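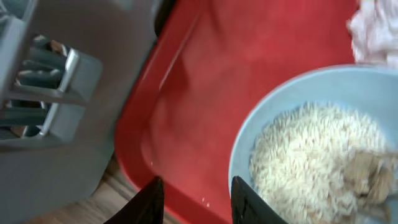

Kitchen tips for crews that have just been given a robot arm

The prep kitchen at Trindade has had an arm on the dry goods counter since July. It was sold to the owners as two extra hands. I work the station next to it, and what follows is what I'd pass on to any kitchen about to get one. Some of it is plain good housekeeping you should be doing anyway.

Put everything that pours in a tray with a rim. Ours is red, and white rice shows up on it right away. A few grains always end up outside the bowl, whoever or whatever is doing the scooping. On a bare counter they roll under the equipment and stay there until somebody moves it.

Use a bowl with a wide rim for dry rice, and don't heap it if you can help it. People shake a full bowl level without thinking. The arm has to be told.

Keep cloths away from the reach. Fold them and give them a hook. I know everybody tosses a cloth down beside the bowl, and I do it too, but a loose corner near moving fingers is asking for a stoppage.

Don't let anyone rearrange the station for the machine alone. The installer from Rorkiteck wanted our utensil rack moved to the far end so the arm had a clear swing. We tried it for a week. Every person on the shift was walking around the counter for a spoon. It went back where it was, and the arm's path got changed instead, which took one afternoon. Ask for that first.

Write down the cleanup time. This is the one I'd push hardest. The sales sheet from Plemik talked about portions per shift and had 2892 printed in large type. Our best day so far is 2183, and that was with a person standing there topping up bowls and wiping the tray. The person isn't on the sheet. If you don't log those minutes, someone upstairs will decide they don't exist, and the next schedule will be one body short.

Wipe the fingers between foods with a barely damp cloth, then a dry one. Starch dust builds up on the black fingers and you won't see it until you run a thumb over it. Stop the arm at the switch before you do this. Pausing it on the screen doesn't count.

Keep your hand skills going. Once a week, Wednesday for us, we portion by hand for the whole morning. New people who learn on the arm's station never learn what a cup of rice feels like, and then the arm goes down at 11:40 and they're stuck. Scoop, level with the back of a knife, tip, next.

Ask where the saved hours go. At our sister kitchen in Brustongate they were promised shorter shifts. They got the same shifts and 318 more meals a day. Maybe that keeps the doors open — I don't see the books — but it wasn't what the meeting said, and the wrists that were supposed to get a rest are now lifting crates.

I'll give it this much: it doesn't mind dull work, and on a slow morning I'm glad it's there. I would still buy a second good scale first.

Store spare bowls upside down, and keep the big rice bin off the floor.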